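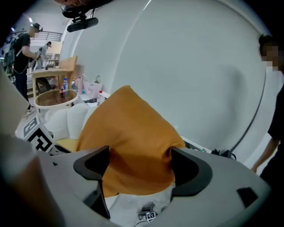
Lindale's clothing swap is back in July, and it's moving

If you've been to the Lindale swap before, you know the drill: bring a bag of clothes you don't wear, leave with a bag of clothes you swear you will. I've gone every summer since I moved here and my closet is pretty much all other people's sweaters at this point.

The big change this year is the place. The old hall on Karras Street got way too packed last time (I waited outside so long I finished my coffee and my friend's), so they're setting up in the former Brusta furniture store instead. Ifigeneia Deligiannis, who runs the swap, told me 329 people came through last summer and 600 bags got dropped off. "We had coats stacked on the piano," she said.

Doors open at 4 in the afternoon. Drop-off is that same morning, and please wash everything first – they do turn stuff away. No shoes this time, which I'm a little sad about, but kids' clothes finally get their own room!

Stelios Gkikas will be back at the mending table with his sewing machine. He fixed 165 items last year, including a zipper on my rain jacket that I'd given up on. Mending is free, though he'll happily take cookies.

Whatever's left over goes to the Fotska thrift shop. Parking is around back, off the alley.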